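Forum index > Kitchen and Home > Feeding people

Thread: Snacks for a long afternoon, how much is too much?
118 views, February

marmaladehat
Hello all, longtime reader and very occasional poster. I've got family coming over next month for one of our long board game afternoons (we start after lunch and have been known to still be going at bedtime!) and every single time I get the food wrong. Last time I did a big hot meal in the middle, and it killed the mood completely, with half of them asleep on the sofa and the other half washing up. This year I'd like to put out snacks and drinks and let everybody help themselves. My sister thinks people will feel short-changed without a proper sit-down. What do you all do?

pebbledash_pam
Oh, I do love this sort of question. Your sister means well, bless her, but I'd go with the snacks every time. We gave up on the sit-down meal years ago and I have never once been asked where the roast was. My only firm advice is to put the food on a different table from the game. We lost a whole evening of Jeltier to a tipped glass of squash, and the cards have been wavy ever since.

tuppence_lane
I'm going to disagree, Pam, in the friendliest way! If the food is on another table, people stand over there and chat and you can never get a round started. I like it all within arm's reach, with lids on the drinks. Trays and baskets are your friends too, as you can lift the whole lot away when the board needs more room.

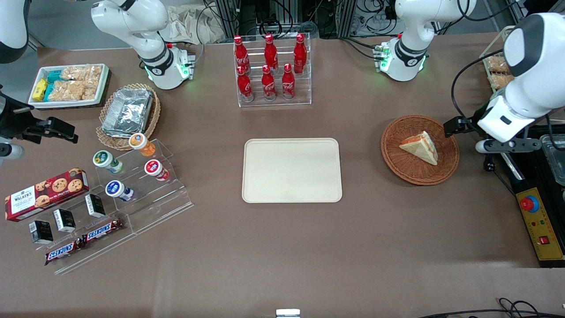 2 min read

Sorry, that post got rather long, so I've split it. What I meant to add is that the order you put things out matters more than what you buy. I used to open everything at the start and it would be gone in 90 minutes, and then we'd all be looking sadly at crumbs. Now I keep half of it back in the kitchen and bring it through when somebody starts losing badly, which cheers them up no end.

gravyboat
Greasy fingers, though! I can't be the only one who minds. I let my nephews have crisps near my copy of Gundska and there are still thumbprints on the harbour tiles. These days it's grapes, pretzels, little cheese biscuits and nothing with orange dust on it.

pebbledash_pam
Quite right, Gravyboat. Chopsticks for the crisps! My daughter started it as a bit of silliness and now we all do it, even my husband, who grumbled for a good long while first.

tuppence_lane
Chopsticks is a step too far for me, I'm afraid. A damp flannel in a bowl does the same job and you can still eat at a sensible speed.

marmaladehat
You are all lovely, thank you. I think I'll do snacks through the afternoon and then a pot of soup later on for anyone still standing, so my sister gets her sit-down after all. Is it mad to make the soup the day before?

gravyboat
Not mad at all, it'll taste better for it. Leave any cream out until you warm it up. And do some bread, the sort people can tear.

pebbledash_pam
Lentil would be my choice, with plenty of lemon. Do let us know which games you play, won't you? We've just got Lolico and I'm still not sure I understand the scoring.

marmaladehat
Lolico is on the list! I'll ask my brother-in-law about the scoring, he's read the rules more times than is healthy. Off to look for my big pan.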